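DRUTASWOOD TENANTS' ASSOCIATION
Minutes of the General Meeting, Tue 3 April
Held in the second-floor lounge, Building B

Called to order at 7:08 p.m., once enough chairs had been carried up from the mail room. The chair of the meeting presided. The secretary took these minutes and would like it recorded that the lounge clock is still set to winter.

Attendance: 36 households represented. Quorum was met with room to spare, which the chair credited to laundry being on the agenda.

1. Minutes of the last meeting

Approved with one correction. The resident of B-14 did not "storm out" in February. The resident of B-14 left to move a car. The secretary has changed the wording and stands by the general impression.

2. Money

Balance on hand is $1,275. Spending since the last meeting came to $112, all of it for door mats. A resident asked why the mats say WELCOME on the inside, so that one is welcomed to the parking lot. They were laid that way by the cleaning service and can be turned around by anyone with two hands. Report accepted.

3. Laundry room

The main business of the evening, and it behaved accordingly.

Zondel, the company that leases us the washers and dryers, has written to say that the old coin machines will be replaced in August with ones that take a card. The card is bought from a dispenser on the wall. The letter calls this "a simpler laundry journey." The letter was read aloud in full at the request of the floor, and the last paragraph was read twice.

Discussion followed. Points raised:

Cards will be sold only in fixed amounts that do not match the price of a wash, a dry, or both. Several residents did the arithmetic on the backs of their agendas and arrived at the same leftover change, forever.

Dryer 2 has not produced heat since before the holidays. It has been reported to Zondel by phone, by email, and by a note taped to the dryer itself, to which someone has added "agreed." Zondel's position is that it will not repair a machine it is about to replace. The meeting's position is that August is a long way off.

A resident of Building A proposed asking for a rent credit. A resident of Building C, which has its own hookups, proposed that everybody calm down. This was not seconded.

Motion: that the association write to the landlord, with a copy to Zondel, asking for (a) working heat in Dryer 2 by the end of the month and (b) cards that can be refunded. Carried, with Building C abstaining as a body.

4. Laundry room etiquette

Taken separately, at the chair's insistence, so that item 3 could end.

The question was what may be done with a finished load when its owner has not come back for it. The current sign says to wait "a reasonable time." Residents were asked what they understood by this. Answers ranged from five minutes to the following day. One resident feels that once the drum stops turning, all bets are off. Another feels that nobody's hands belong on another person's socks under any circumstances, and said so at length.

A middle course was found. After fifteen minutes a finished load may be moved to the table. It is to be moved in one go, without sorting and without comment. Folding other people's clothes is neither required nor encouraged. A resident who has been folding them for years, as a kindness, took this well enough.

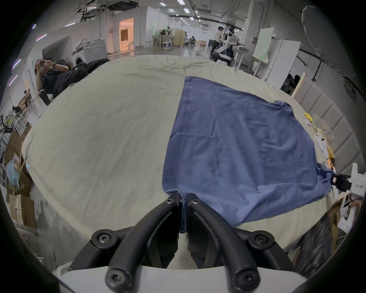

The meeting then turned to the table itself, which wobbles. A resident offered a coaster for the short leg. Accepted with thanks. A second coaster was offered and declined.

Motion: that the sign be reworded to say fifteen minutes, in letters large enough to be read from the door. Carried. The secretary will print it. The secretary was asked to please not use the font from last time.

5. Lost and found

The box beside the detergent shelf is full again. It holds, among other things, a great many single gloves and a bath mat that two separate people have denied owning. Residents have until the end of the month to claim what is theirs. After that the contents go to the Echevarría thrift store on the avenue, apart from the bath mat, on which the store has already given its opinion.

6. Bike room

The landlord has agreed in principle to a second rack. The landlord also agreed in principle to the first rack, and that took three years. Bikes with flat tires and no tag will be tagged by the association in the coming weeks. If your bike has been tagged and you still want it, take the tag off. If it hasn't been tagged and you don't want it, please don't make that our problem.

There was a short exchange about whether a scooter is a bike. Held over.

7. Recycling

The hauler, Sarnevby, has changed its rules once more. Pizza boxes are now allowed if clean, a condition the floor found amusing. Cartons must be flattened. Last month the bin room was blocked to shoulder height by boxes that had been put out exactly as they came off the truck, some with the packing still inside, and Sarnevby declined to take any of it. The landlord has passed along a warning about a fee.

Motion: that a box cutter be kept on a chain in the bin room. Discussion was longer than expected. Concerns were raised about children, about the chain, and about who would be first to walk off with it. Motion amended to a reminder on the bulletin board. Carried without enthusiasm.

8. Spring yard sale

Will go ahead on the lawn between A and B, weather allowing. Tables are first come, first served. Last year's difficulty over the shady spots will be dealt with by drawing numbers from a hat. A hat is needed.

Sellers are to take home whatever they don't sell. Leaving it on the lawn under a sign reading FREE is not taking it home.

9. Other business

The hallway light outside B-9 has stopped flickering and is now simply off. Those present were divided on whether this is an improvement. It will be reported.

A complaint was heard about someone practicing the trombone. The trombonist was present and asked which pieces in particular. The matter was left for the neighbors to sort out between them, and they were seen talking by the coffee urn.

The pool gate code has been changed. It will not be printed in these minutes, for the same reason it had to be changed.

A resident asked whether meetings could be shorter. The chair agreed warmly, and a discussion of how to shorten them ran until 9:15.

10. Action items

Letter to landlord and Zondel: chair.
New laundry sign, plain font: secretary.
Coaster: resident of A-3, who has it in a coat pocket.
Reminder about flattening boxes: secretary.
Hat: open.

Adjourned at 9:20 p.m. Chairs go back to the mail room, not the stairwell.

Minutes respectfully submitted by the secretary. Corrections in writing, please, and legibly.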